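Chapter 4
Where the Heat Goes

Put your hand near the back of a desktop computer that has been working hard and you will feel a warm breeze. That breeze is the subject of this chapter, and it's a wonderful subject, because it follows the same rules as a cooling cup of cocoa, a hot sidewalk in August, or the radiator in an old apartment!

In Chapter 3 we learned that energy is never lost. It only changes form. Now we can ask a question that follows right behind: when a device has finished doing its job, where did the energy end up? For almost everything in your house, the answer is heat. A fan stirs the air, the moving air slows down, and the room gets a tiny bit warmer. A lamp lights the wall, the wall soaks up the light, and the room gets a tiny bit warmer again. Suppose a lamp draws 100 watts in a closed room with no windows. Wait long enough and it heats that room just as a 100-watt heater would (try arguing the opposite with a friend, it's harder than you'd think).

Heat travels in three ways. Conduction passes it through a solid or between things that touch. Convection carries it along in a moving liquid or gas. Radiation sends it across open space, even through a vacuum. Most real objects use all three at once, and half the fun of this chapter is learning to spot which one is doing most of the work.

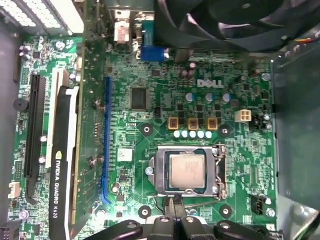
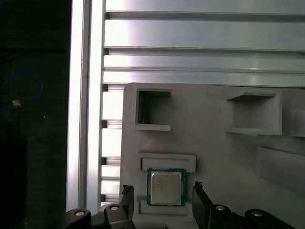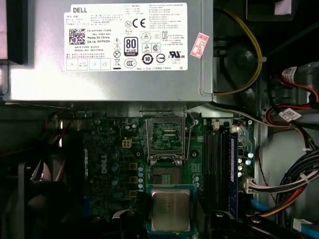 Figure 4.1 Computer parts. First: a processor in its socket on a motherboard. Second: a processor in a shallow pocket, with its silver heat spreader showing. Third: the label on a power supply.

We will begin with conduction in Section 4.1, using metal spoons and a pot of hot water. Section 4.2 takes us to the town of Bronmont, where the old Pustier bakery warms the apartments upstairs with air from its ovens. In Section 4.3 you will build the Kairys box, a foam chest with 2 thermometers, and use it to compare wool, paper, and plain air. Save your readings! You will need them again for the Dradard problem on page 508.

Before You Read

Write down your best guesses and keep them in your notebook.

Why does a tile floor feel colder than a rug in the same room?

Does a blanket make heat, or does it do something else?

Which cools faster, a full mug or a half-full one?

Words to Know
conduction, convection, radiation, insulator, heat spreader, thermal contact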